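Prendarano Lunch Club opens its doors for a second winter, with a bigger kitchen and a longer table 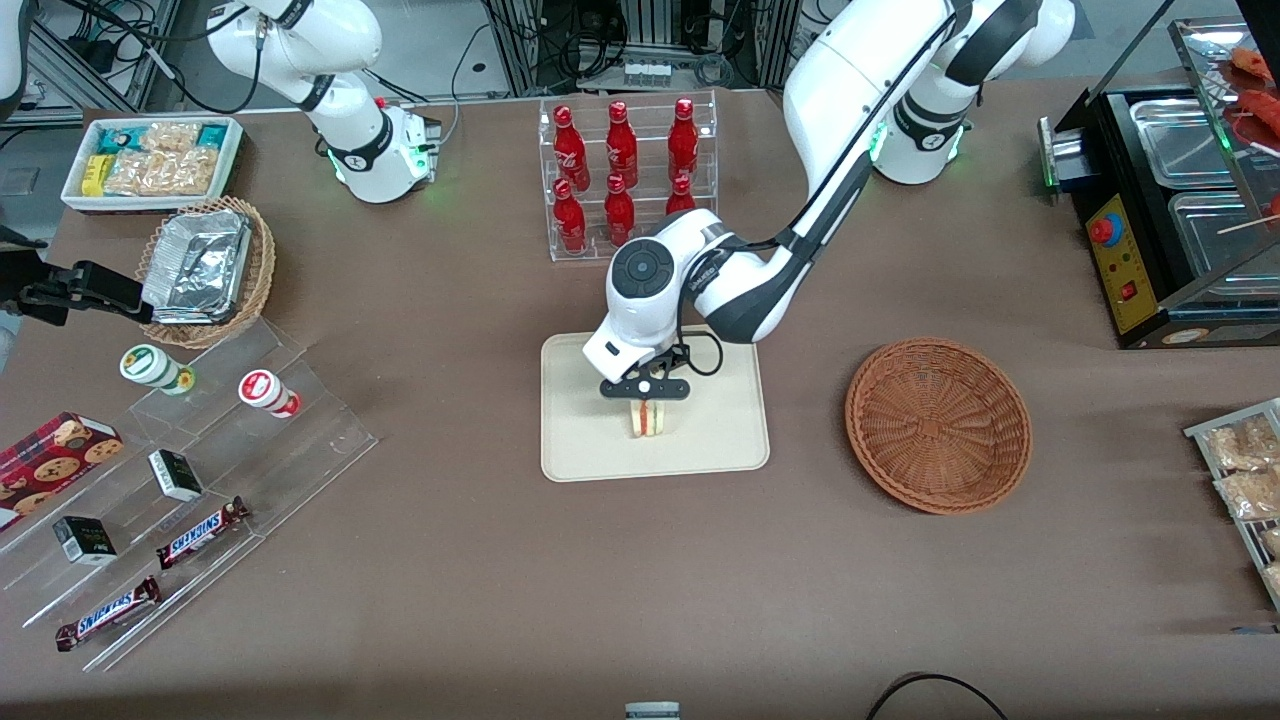

Daniyal Rizvi

1st October

The Prendarano Lunch Club is back for its second winter, and we could hardly be more pleased! Doors open at noon in the old seed merchant's hall on Magalhães Street, and anyone who fancies a hot meal and a bit of company is welcome to walk in, sit down and stay as long as they like. You don't have to book, you don't have to live nearby and you don't have to explain why you've come.

Last winter the club served 3597 lunches between the first frost and the end of March. When we started out we had hoped for 1000 and would have been thrilled with that. Most days the hall was full by a quarter past twelve, and on the day of the big snow (when we very nearly didn't open at all) people arrived on foot from the far side of the river, with their own spoons in their pockets in case we had run short.

We had run short, as it happens. That is one of the things we've put right over the summer.

A proper kitchen at last

Anyone who ate with us last year will remember the two-ring stove and the queue that went with it. Both have gone. In their place is a six-ring cooker, a deep double sink and a fridge tall enough to take the soup pots without removing a shelf. The work was done by Trondero, the joinery and fitting firm two doors down, who also rebuilt the serving hatch so that it now opens all the way. For the whole of last winter it opened most of the way, and everybody over six feet tall knows exactly where it stopped.

The hall now seats 76, up from 50, thanks to one long new table down the middle and a row of smaller ones under the windows. The small ones are there for people who would like a quieter lunch, or who want to bring a book. The heating has been looked at too. It is still noisy when it starts up, but it does start up.

What's on the menu

The cooking is led once more by Salvador Correia, who spent eleven years in hotel kitchens before he came to us and still can't make soup for fewer than forty people. His kale and potato broth will be on from the first day, along with the chickpea and spinach stew that people kept asking us to write down. (We have now written it down. Copies are by the door, and please do take one home!)

"I want people to come in cold and go out warm, and I want them to have had seconds," says Salvador. "Last year I was always scraping the pot by one o'clock and it broke my heart. This year I have bigger pots."

There will be one soup and one main dish each day, and both will have a version without meat. Bread comes from the bakery on the corner and is sliced thick. Pudding is fruit crumble more often than not, with rice pudding every other week after a very firm petition from the window tables. Sandwiches and cold drinks will be put out from half past two for anyone who comes in after the hot food has finished, and for children on their way home from school.

Please tell us at the hatch if there is something you can't eat. The kitchen keeps nuts out of everything, and there is a card for each dish showing what is in it.

What it costs

Lunch is pay what you can, and that includes paying nothing. There is a tin by the coats with a slot in the lid. It stands well away from the hatch, round the corner, and what goes into it is entirely your own business.

Our running costs this winter will be met partly from the tin, partly from our spring supper and partly by a gift of 3000 pounds from Zusolex, the cycle repair workshop at the top of the hill. The workshop's staff raised the money by mending bikes in the market square on their days off, and several of them have since turned into regulars at the long table. We are enormously grateful to them, and Salvador has promised them a cake.

More than lunch

Something lovely happened last year that we hadn't planned for at all. People stayed. By January there was a card game in the corner that ran most afternoons until the lights went off, and a knitting circle that had begun with two sisters and one very long scarf. Someone brought in a chess set with a cork for a bishop. A retired piano tuner had a look at the hall piano, which hadn't been played for years, and by the following week we had music with the crumble.

So this winter we're keeping the hall open until five. The card game has its own table. The knitting circle will meet twice a week and has asked us to say that beginners are very welcome, as are odd balls of wool in any colour except beige, of which they have plenty. The piano is open to anyone who would like to play it, and you needn't be good.

We're also starting a cook-along session once a fortnight, with places for eight people at a time. Salvador will show the group how to make one of the club's dishes from start to finish, and everyone takes a portion home. The first will be the broth, the second will be flatbreads, and after that the group will choose. There's a sheet on the noticeboard for names. Children can come with a grown-up, and we have stools for them to stand on.

A word from the club

Daniyal Rizvi, who runs the Prendarano Lunch Club, said:

"I used to walk past this hall every morning and think what a waste it was, all that space and those big windows, and then last winter I'd be in there at one o'clock and I couldn't hear myself speak for people talking. It was wonderful. I met neighbours I'd lived beside for nine years and never said more than hello to. One gentleman told me he'd put on half a stone and blamed me personally. I can't wait to get going again, and if you thought about coming last year and didn't, please come this time. Sit anywhere. Someone will pass you the bread."

How to help

We'd love a few more pairs of hands, above all for washing up between one and three, which is cheerful work and comes with lunch. Drivers are needed in the mornings to collect vegetables from the growers out on the valley road. If you have a large saucepan with a lid that fits, we can give it a very good home.

We can't take home-cooked food, I'm afraid, but sealed tins, dried beans, rice, tea and squash can all be dropped off at the side door any weekday before eleven. Ring the bell and give it a minute, as the kitchen is at the back and the radio is usually on.

Getting here

The hall is on Magalhães Street, opposite the library, with a green front door. There is a ramp at the side entrance and an accessible toilet on the ground floor. Bikes can go in the yard. Dogs are welcome at the window tables if they are used to company, and water bowls are kept under the coat rack.

Notes for editors

Lunch is served from noon until half past two, and the hall closes at five. The season runs until the end of March. Reporters and photographers are welcome to visit and to eat with us, and we only ask that you check with people at the table before taking their picture. Daniyal Rizvi and Salvador Correia are both happy to be interviewed, though Salvador asks that you don't ring between eleven and two.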